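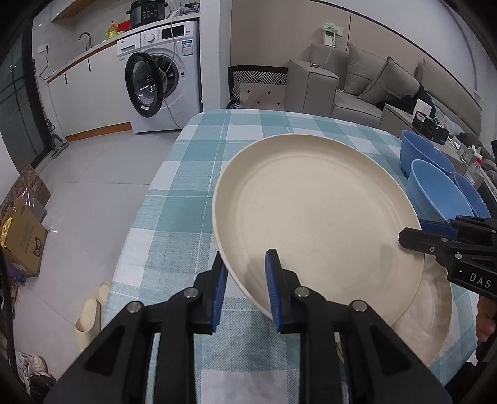

How to Pack a Kitchen Without Starting a Feud

Filed under: Moving, Kitchen
By Dzifa Issahaku

Every moving guide tells you to start with the kitchen because it takes the longest. Then it tells you to pack the kitchen last because you need to eat. Both are correct, and you will spend your final week in the old place living inside that contradiction, eating crackers over the sink.

I have moved my own kitchen five times, most recently 934 miles, and helped with more of other people's than I care to admit. My method is below. It takes two evenings and a morning.

What you need

Small boxes, and more of them than you think. Book boxes are the right size. A large box full of dishes is a box that stays in the house forever.
Plain packing paper. Newspaper works, but you'll wash everything twice at the other end.
Wide tape and a dispenser that doesn't fight back.
A fat marker.
Dish towels, oven mitts, and any T-shirt you've been meaning to have a talk with.

Step 1: Get rid of things

Open every cupboard and take out what you haven't used since last May. You'll meet a fondue set. You'll tell yourself that the new place is a fondue kind of place.

Give it away. My brother-in-law Senyo Tetteh carried a pasta machine through three apartments and has yet to make a noodle.

Spices go in this round too. If the label has faded to the color of weak tea, let it go.

Step 2: Build the last-week kit

Before you tape anything, set aside one plate, one bowl, one mug and one set of silverware per person, plus a saucepan, a skillet, a decent knife and the can opener. Put these on the counter and defend them. Someone helpful will try to pack the can opener. In our house that was Etornam, and we ate cereal for dinner.

Step 3: Pack the plates

Crumple paper into the bottom of the box, deep enough that you can press on it without feeling cardboard.

Lay a plate in the corner of a sheet of paper, fold the sheet over it, add a second plate, fold again. Three or four plates make a bundle. Wrap the whole bundle once more and tape it.

Stand the bundles on edge, like records. People resist this. A flat stack looks tidier, but the bottom plate takes the weight of all its relatives every time the truck finds a pothole. Stuff the gaps until nothing shifts when you rock the box.

Step 4: Bowls, mugs and glasses

Nest the bowls with a sheet of paper between each one. Plastic bowls will survive almost anything, so use them as padding around the things that won't.

Mugs get paper inside and out, with a little extra around the handle. Glasses go upright on the top layer and never on their sides. Stemware gets a divided box. Liquor stores will usually give you these for free if you ask nicely and don't explain at length.

Step 5: Pots, lids and the drawer

Nest the pots and wrap the lids separately. Leave the silverware in its tray and wrap the tray tightly in plastic film, several times around. Knives go into a folded towel, taped shut, with KNIVES written on both sides.

As for the other drawer, the one with the batteries and the takeout menus, tip it into a bag and keep walking.

Step 6: Label like you mean it

Write on two sides of the box and skip the top, which will have another box on it. "Kitchen" tells you nothing when there are fourteen of them. "Everyday plates" is better. My friend Augustina Mensah once labeled a box "Misc. Important" and is still looking for whatever was in it.

At the other end

Open the everyday plates first, then the kettle. Run a load of dishes while you argue about which drawer is the silverware drawer. Flatten the boxes as you go and pass them along to the next person moving, who will be very grateful and will also ask you to help.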